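Choosing a Camcorder for the School Media Room: Guvach or Rerar?

When I started this project in January I thought it would take me one weekend. Our media room at Sultmont had money for a single new camcorder, and my teacher asked me to compare the two models everybody kept bringing up, the Guvach and the Rerar, and write down what I found. I said yes right away (I love this stuff!) and then spent most of the spring carrying both of them around in a padded bag.

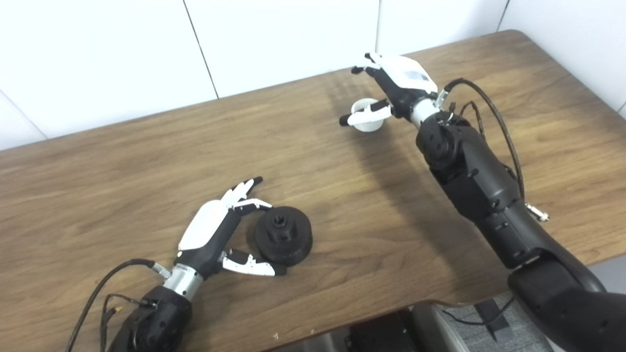

On paper they are close cousins. Both record in 4K, both take two memory cards, and both have a proper ring on the lens that you can turn by hand. The Guvach weighs 2360 grams with its battery, and you do feel that by the end of a school play. The Rerar is lighter and sits nicely in one hand, but its screen is hard to read outdoors, and I ended up shading it with my jacket more than once.

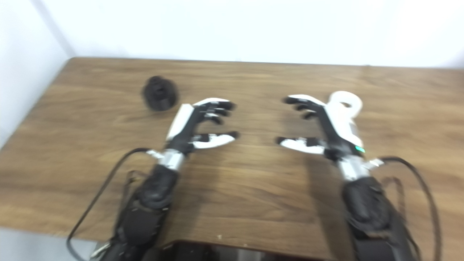 Figure 2. Table with a wood-grain surface against a white wall.

For the battery test I left each camcorder recording in 4K from a full charge until it shut itself off. The Guvach ran for 194 minutes and the Rerar for 151. I repeated the whole thing the week after, on the same settings, and got the same order, so I feel pretty comfortable with that result. Sound was closer. The Rerar picks up voices a little more clearly, while the Guvach hums when you zoom quickly. 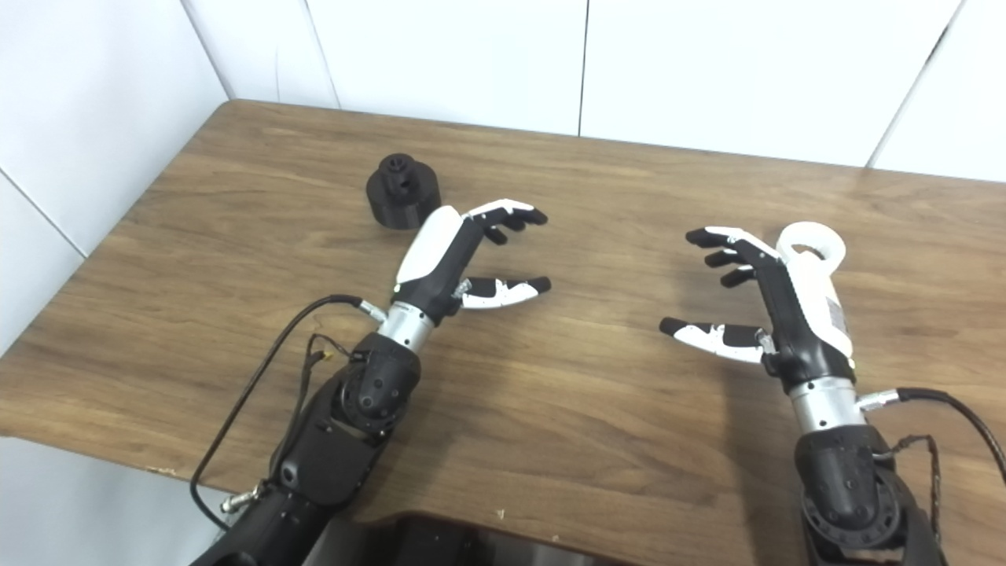
Which one is easier for a beginner?
The Rerar, mostly for its menus. My younger cousin found the white balance setting without any help, and on the Guvach it took me a good long look through the manual.

I also borrowed a Tanguy tripod for the long takes, and both camcorders fit its plate without an adapter.

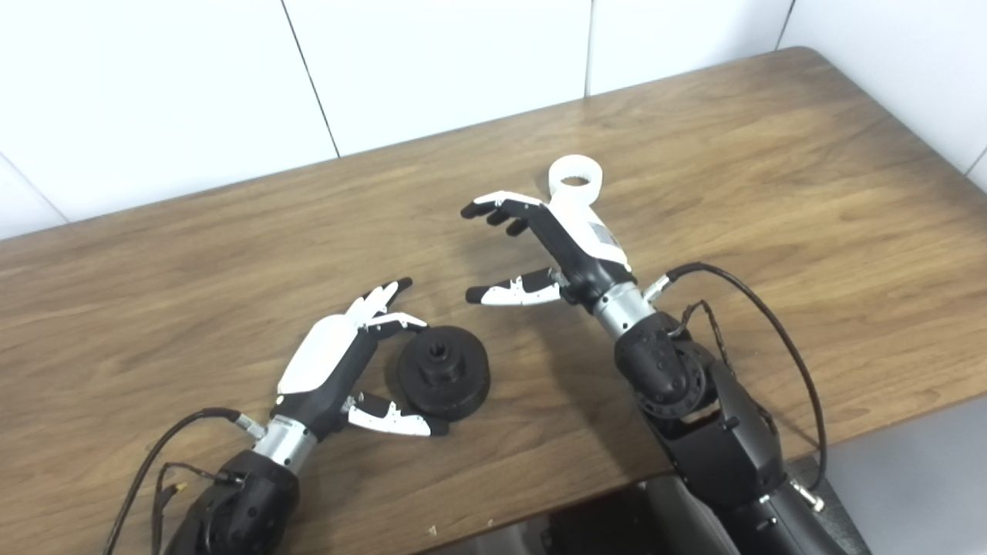
By Manuela Martinelli
August 14, 2022

After all that, I recommended the Guvach. Most of what we film is indoors and long, concerts and assemblies and the like, and I would much sooner carry a heavy camcorder than swap a battery in the middle of a solo. If the media room ever gets a second one, I hope it's the Rerar, for the younger students and for anything we shoot on the move. I still have to test both in low light, and the auditorium is booked until school starts again.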